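Guoqing Xie
March 16, 2020
Last updated: 9:40 pm

Thread: Benley to Clarkcombe by bus, for anyone thinking of doing it.

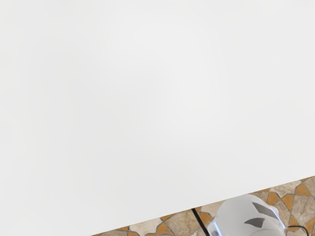

There is one bus a day. It leaves Benley from the lot behind the market, not from the main station. The station website still lists it. Ignore the website.

Ticket was 3,000 in local money, paid in cash to the driver's assistant. He didn't have change and neither did I, so I waited while he went to the phone card stall. Bring small notes.

Luggage is extra if it goes on the roof. Mine fit under the seat. I've been traveling with the same small backpack since January and this is the main reason.

Departure time on paper: 7 am. We left when the seats were full, a bit after 8:30. People who knew this turned up at 8:15 and got worse seats but more sleep.

Sit on the left. The right side gets the sun all morning and the curtains on my bus were gone.

First stop is Bhutto, which is a crossroads with a fuel pump and a row of food stands. You get maybe fifteen minutes. I had fried dough and tea with too much sugar, then went back for more tea.

The toilet at Bhutto is behind the pump. Small fee, bring your own paper. Last one until the pass.

After Bhutto the road climbs. It's paved for the first stretch, then gravel. A woman across the aisle gave me a piece of ginger to chew. I don't normally get carsick but I took it.

I'd read that the pass was over the 1,000 meter mark. The sign at the top says 716. I was a little disappointed. It was windy and everyone got out for a smoke or a walk around.

Checkpoint on the far side. They took all the IDs in a stack and gave them back in a stack. Mine came back last. Nobody asked me anything except where I was sleeping, so have the name of a guesthouse ready.

Total time on the road was some 4 hours, plus the wait at the start. I've seen posts saying two. I don't know what they were driving.

The bus drops you on the edge of Clarkcombe, by the bridge. Motorbike drivers will tell you the center is far. It's a flat walk and I did it with a sore knee.

I'm at a place called Stiltau, up the hill from the bakery. Clean room, shared shower, hot water in the evening only. Breakfast is bread, an egg and whatever fruit they have. I booked 2 nights and asked for another one at dinner.

Things I'd do differently: eat before leaving Benley, download the map, and keep a sweater out of the bag. The pass was cold and my sweater was at the very bottom.

Going back the same way, the bus leaves from the bridge at 6. I asked three people and got the same answer, so I'm trusting it.

Next up is the lake, if the ferry is running. I'll post the times when I have them.

Comments

marta_on_foot: We did this trip last year and the assistant charged us for roof luggage twice. Ask for the paper stub.

dlk77: Is the ginger lady a regular? I got ginger too.

Pell R.: Does Stiltau take cards?

Guoqing Xie: @Pell R. Cash only. There's a machine next to the bakery but it was out of service today.

hilltop_jo: Left side going, so right side coming back?

Guoqing Xie: @hilltop_jo I'll tell you when I've done it. It leaves so early it might not matter.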